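4.3 Slip and false grasp events

The 806 recorded trials with the Dridel hand tool included 40 that we classed as safety relevant, meaning that a vessel was dropped, tipped, or squeezed hard enough to trigger the force cutoff. We looked at these one by one. Most fall into two groups, which we call collar slip and false grasp.

Collar slip occurs on vessels whose lid is wider than the part being held. The fingers close on a narrow band under the lid, and if they arrive a few millimeters too high, the flare of the lid pushes them down and apart. The finger position sensor reads this as normal compliance. The controller then reports a stable hold when contact is along one edge of each finger only. In 11 cases the vessel rotated between the fingers as soon as the tool was lifted. 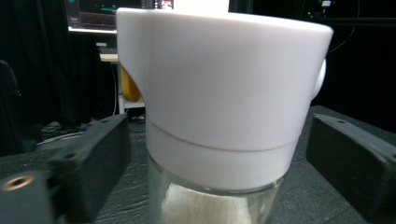 Figure 5. Approach to a lidded glass jar. The collar lies below the wide part of the cap, between the fingertips.

The side knob on the cap makes the problem worse. When it faces one of the fingers, that finger meets it first and the load becomes uneven. Our labeling scheme did not record the direction of the knob, so we can't say how often this happened. Saarela and Joo relabeled the slip trials by hand in March and found the knob on the contact side in most of them, but the other trials were not relabeled and no rate can be given.

False grasp is a different fault. The controller declares contact while the fingers are still open and clear of the vessel. We traced it to the depth estimate, which is poor on clear glass. The estimator tends to lock onto the contents of the vessel or onto the table behind it, and bare glass above the fill line is often missed. Bright patches of light on a pale tabletop had a similar effect. In three trials the tool was lifted with nothing in it, and in one the open fingers swept sideways into a filled beaker and knocked it over. Nobody was hurt. The contents were dry, and the table was cleared before the next trial.

The force cutoff did not help here. It acts on finger load, and a sideways push on the outside of a finger produces almost none. We had assumed that the cutoff covered all contact with glass, and the risk sheet written by Kiani said so. The sheet has been corrected. Trials with glass now require both a load reading and a change in finger gap before a lift is allowed.

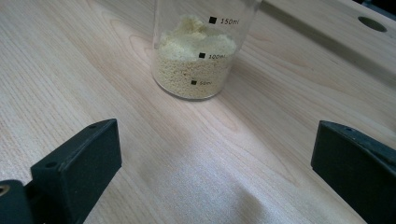
4.4 Changes to the controller

The lift check was added to the Stasgate control software and tested on the logged data before any new trials were run. It blocked all three empty lifts. It also blocked nine good grasps, mostly on narrow vessels where the change in finger gap was small.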